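Search articles, authors, keywords Go
July
By Marta Dmytriv

3.2 Table surface and grid

All placement trials were run on one long worktable at the Lordale site. The tabletop was covered with brown kraft paper, pulled flat and fastened underneath along both long sides. We had used bare tabletop in the earlier Barasa trials, but glare from the ceiling lights made the edges of pale objects hard to locate when the recordings were scored. Kraft paper has a dull finish and is cheap enough to replace whenever it tears or stains. One roll lasted the whole study.

Strips of blue tape were laid over the paper lengthwise and crosswise to form a grid of squares. The tape was put down against a steel rule, starting from the center line. Where two strips crossed, the upper strip was pressed down with a plastic scraper, as raised corners had caught the rims of dishes during piloting. The paper and tape were renewed every Tuesday before the first trial. Each square was given a row and column label in the scoring sheet. No labels were written on the table itself.

3.3 Objects and starting positions

The object set consisted of plain dishes and small blocks, all in solid colors. Patterned dishes were left out after raters disagreed about where the rim ended and the pattern began. A trial used a dish as the target and a small block as the item to be placed. The dish was set down within a single square, and the starting square was drawn from a list prepared in advance with the Olesa scheduling sheet.

A placement was scored as centered, off center or outside. Centered meant that the block rested on the flat part of the dish without touching the rim. Off center meant that it touched or leaned on the rim. Anything resting on the paper or tape was scored as outside. Of 3468 trials, 300 were scored a second time by a rater who had not seen the first scores. The two raters differed on six of these, and all six were settled by going back to the recording.

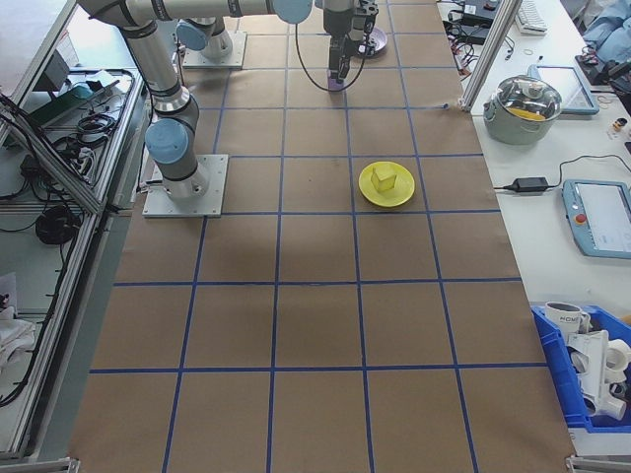 Figure 2. Worktable with kraft paper and blue tape grid. A small pale yellow cube rests on a round yellow plate.

Same-color pairs such as the one in Figure 2 were kept in the set on purpose, although they took longer to score. A further 102 trials were dropped before analysis because the tape had lifted under the dish. These are listed by date in the Desar supplement, together with the square in which each fault was found.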